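The little theater in Laminmont is showing movies again, and I have been grinning about it since October. If you grew up here you know the place: one screen, sticky floor, a ticket window the size of a cereal box. It sat dark for 7 years. Then Ebony Doolan took over the lease, and now there are 60 seats, a real popcorn machine and a second screen on the way!
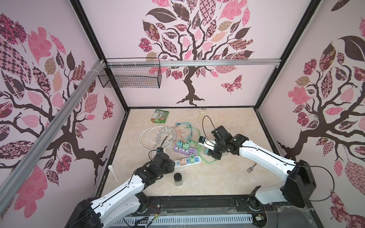
Ticket sales are the part I keep asking her about, and she is very patient with me. The first weekend she sold 400 tickets, mostly to families, and the late show did better than the early one (I would have bet the other way). What eats the money is everything behind the wall. Projector, sound, heating, card reader, all of it wants power, and anyone who has stared down a tangle of green cables on a floor with power strips lying everywhere knows how fast that gets out of hand. Her electrician's bill came in $600 under the quote, so she put the difference straight into better speakers. Good call. The rain in the opening movie had me reaching for my coat.

She books through Valtov, a small distributor that lets one-screen houses keep a movie for a second week without paying extra. The big chain out in Alteton gets the superhero stuff first, and that's fine with me. I'd happily wait three weeks and walk there.

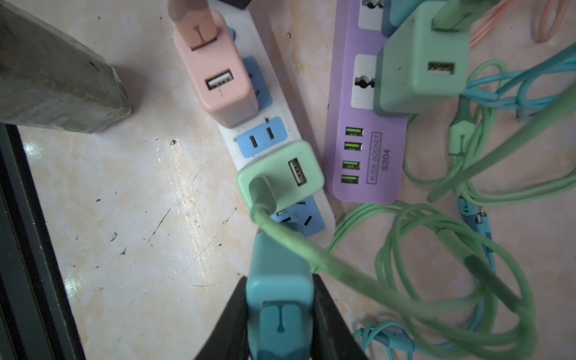
What I'm seeing next

Kamrul Herath's documentary about the Kpodo ferry, finally on a big screen! I watched it on a laptop last winter with terrible headphones and still loved it. Kamrul is coming for the evening show and will take questions after. I already have my seat, third row on the aisle, so please don't take the one next to it, my sister is still deciding.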